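**Unit 4: Chores as a test of manipulation**

Course notes, Automation in Homes and Small Workshops. Read before the seminar. The Stovetti case study is handed out separately.

### 4.1 What counts as doing a chore

A chore is done when a person living in the house would not redo it. This is a stricter test than the one used in most published trials, where a task is scored as complete once the object has reached the target area. A towel pushed into a heap on the correct shelf passes the second test and fails the first.

For this unit we use three measures: completion without help, time per item, and the rework rate. The rework rate is the share of items a person has to handle again afterwards. It is often left out of reports, and you should be wary of any claim that omits it.

### 4.2 Rigid and soft objects

Most shop-floor success is with rigid parts in known positions. The Weltel packing cell, covered in Unit 2, handles one size of carton from one conveyor and needs a fixture change for anything else. Within those limits it works well.

Cloth has no fixed shape. Its position can't be given by six numbers, and each grasp changes the thing being grasped. Folded cloth is harder again: the machine must find one layer among several, or take the whole stack without shearing it. Dark garments piled together give a camera few visible edges to work from.
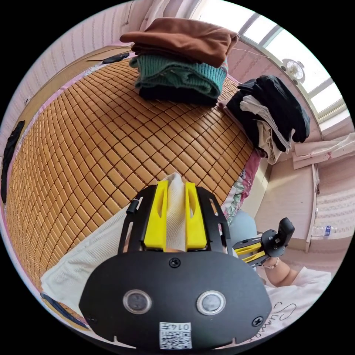
Weltel test site, November

The bed is covered by a mat of small tiles, with two piles of folded clothes on it. The nearer gripper has its yellow fingers closed on a folded piece of white paper towel; the second is in a person's right hand. Note the range of materials within reach: crinkled paper, ribbed cloth, a teal-green knit, and a smooth reddish-brown garment on top of one pile. Force settings that suit the knit may crush or tear the paper. Daylight from the window is a further difficulty for any vision system, as exposure set for the dark clothes will lose detail in the bright areas.

### 4.3 Results from the Gowda trial

The Gowda trial used a fixed two-arm machine and a mixed load of household laundry.

| Measure | Result |
|---|---|
| Items attempted | 2,190 |
| Items needing human help | 113 |
| Mean time per item | 40 s |

Help was needed on 5.2% of items. The figure looks good, but the trial did not record rework, and all items were presented singly on a plain table. Separating items from a pile was done by hand beforehand and is not included in the time.

### 4.4 Present position

Machines can fold single, flat items slowly. They cannot yet be left to clear a bed, sort what is on it and put it away. The Guteck report argues that better fingers will close the gap. The view taken in this course is that perception of layers is the larger problem.

### Exercises

1. Recalculate the Gowda mean time, allowing 15 s per item for separation.
2. Write a rework test for a stack of folded clothes. State who judges it and when.
3. Read section 3 of the Guteck report and list its assumptions about lighting.

Written answers are due Mar 10, 2026, one side of A4.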